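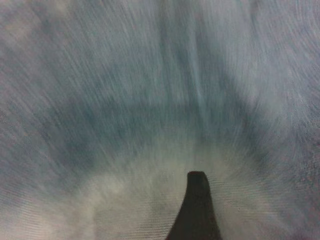 Rodrigo Leitão thinks the second vat went in too strong, and that the streaks on the Grellemdale cloth come from dye sitting on the surface and never getting into the yarn. I had blamed the scour. Going through both below before the next batch.

May, morning. Vat 2, indigo, pre-reduced crystals, stock made up the night before. Vat was yellow-green when I took the lid off, coppery skin on top, a fair amount of flower. Skimmed it to one side with the paper strip. Temperature held fine without the heater.

Cloth is the Clesberg cotton, the plain weave, not the twill. Scoured at a simmer for 90 minutes with soda ash and a little detergent. Water came off tea colored the first time, so I ran it again with fresh water for half as long. Second water was still slightly yellow. I should have gone a third round and didn't.

Dips: 4 per piece, short ones, same time out in the air between each. Piece A went in fully wetted out. Piece B had been sitting on the rail and the top hem was drier than the rest, which shows. There's a hard pale line where the damp stopped.

Results after rinse and overnight dry:
A is even on the face, a bit cloudy on the back. Good mid blue.
B streaked top to bottom, worst near the hem.
C (Birkis linen remnant, thrown in last) came out greyer than I wanted but very even. No idea why the linen behaves when the cotton won't.

Rub test with a white rag: A left a light mark, B left a lot, C almost none. That fits Rodrigo's idea more than mine. If the scour were the whole problem I'd expect patches, and A came out of the same pot.

Against his idea: A and B went in the same vat one after the other at the same strength. So strength alone doesn't explain it either. Probably the uneven wetting on B plus too much dye in the vat, one making the other worse.

Stock weight, for the record: 394 g of made-up stock into the vat. The old sheet from Sandhu calls for less for a vat this size but was written for wool, so I've never trusted it much.

Next batch:
Scour until the water is clear, however many rounds.
Soak all pieces together in the same tub, at least 2 hours, and don't hang anything on the rail first.
Cut the stock by a third and add a dip or two to get the depth back.
Leave the vat alone longer after stirring. I think I was still pulling up sediment on B.

Vinegar in the last rinse helped the feel of A. Didn't do it on C, forgot.

Need more soda ash. The lid on the small bucket doesn't seal anymore, so move what's left into the glass jar and relabel it.

Rodrigo wants a strip of B to overdye with weld. Cut it from the hem end.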